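Visits > Past visits > Drendine test kitchen

Eleven of us from the safety group went to the Drendine site in September. The subject was household robots and how the company writes its rules for testing them. We were met at 9.30 and given visitor badges and a two-page sheet of site rules, which we had to sign before going any further.

Our host was Ilango Sastry, who looks after test procedures. He began in the meeting room with the main point of the morning. Drendine runs every kitchen task in simulation first, and a task does not go to a real arm until it has passed there. The pass mark is 96 per cent over 2,000 runs. A run in which the arm touches something it was not meant to touch is marked as a fail, even if the job gets done.

We then moved to the desks where the simulation work is carried out. The kitchen model is called Holar and the software that logs each run is Prodeck. The task on the screens that morning concerned the tall grey cabinet and its doors.
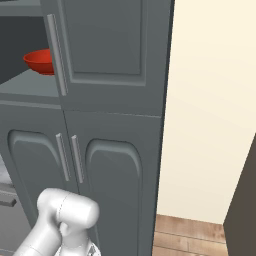 The rule for doors takes up more space in the handbook than any other. The arm must have a clear path for the whole swing before it starts to pull. It must not let go of a handle while the door is moving. If the pull needs more force than the limit set for that door, the arm stops and stays where it is until a person has looked at the log. Several of us asked why it should not simply back away. Ilango said they had tried that, and an arm backing away from a stuck door had caused more trouble than one standing still.

There was a good discussion about contents. A cupboard door is easy enough to write a rule for, but the things on the shelf are harder, as the arm may only see part of them until the door is well open. Drendine's rule is that anything half seen is treated as breakable. It makes the runs slower -- one of the developers said so quite openly -- but it has stayed in through two revisions of the handbook.

Before the coffee break we looked at worktops. The handbook has a keep-clear distance between the arm and any loose item on the counter, and it applies to the elbow and the upper links as well as the gripper. Our own draft only mentions the gripper, so this was a useful point to take home.

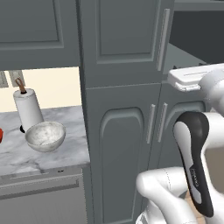 The second half was about records. Each run is saved with the version of the model, the version of the software and the name of the person who started it. If any of these is missing the run does not count. Layouts are changed between batches so that the arm is not tested on the same arrangement over and over. The changes are agreed beforehand and written down, and the developers are not told what they will be.

An outside firm, Yatsenko, checks a sample of the logs twice a year. We were shown one of their reports with the names taken out. Most of the remarks were about dull things such as unclear file names and a limit changed without a note. Ilango said these were the remarks he found most useful.

I asked how far a pass in simulation can be trusted. He said it is a reason to allow the next stage and should never be used as a reason to skip it. The first real runs are done at reduced speed with a person at the stop button, whatever the score was.

We finished at 12.15. Drendine has agreed to send us the door and worktop sections of the handbook for comment. Members who would like a copy should ask me, and please do not pass it on -- it is still marked as a draft.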